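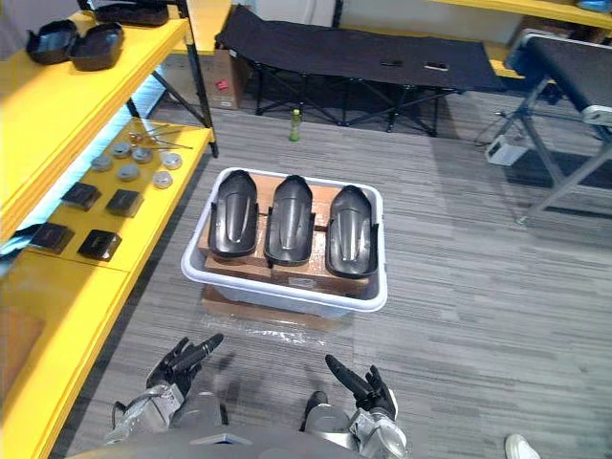

My sister thinks I should give up on the long walk and do the short one. She said it on the phone last night and again this morning by text: the Brondau loop is 4 miles, it has a tea room, and I could stop whenever I liked. The long one is Kanmont to Wellia over the top, 14 miles, no tea room and a bog.

12/27/21

So that's how the day started. I'm still full of Christmas cake, I've slept badly and I'm cross with her, mostly as she may be right. I've had the long walk in my head all through December though, and I don't want to swap it for a loop with scones! I got the map out after breakfast and went over the climb again with my finger. The top is 2,495 feet (I'd been telling everyone 2,000, oops) and the steep bit comes early, which suits me, I'm always better before lunch.

Then I tried my boots on with the thick socks and they pinch. They didn't last winter. Can feet grow at my age? I wore them up and down the stairs until the left heel went sore, then sat on the bottom step and ate two mince pies with them still laced. 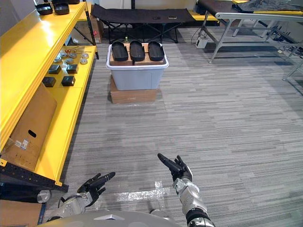 The route is the thing I keep fiddling with. There are two ways off the top and the map makes them look the same, but the one on the Wellia side drops through a wood where I got properly lost once and came out by a sewage works. I want to learn the turns by heart this time, so after lunch I cleared the rug and laid the paths out on the floor in string — a big wobbly T where they meet, a bit like the one in clear tape on that striped grey carpet, only mine kept curling up at the ends. Left at the T for the wood, right for the farm track. I walked it in my slippers and still went wrong once.

Rain from three o'clock onwards. Didn't go out except to the bins. Curry from Thaweesak for tea, the green one, too hot but I finished it, and there's rice left for tomorrow.

Haven't answered my sister yet. I might do her loop on New Year's Day to keep the peace, and save the long one for when the boots have been stretched. Must find the other glove.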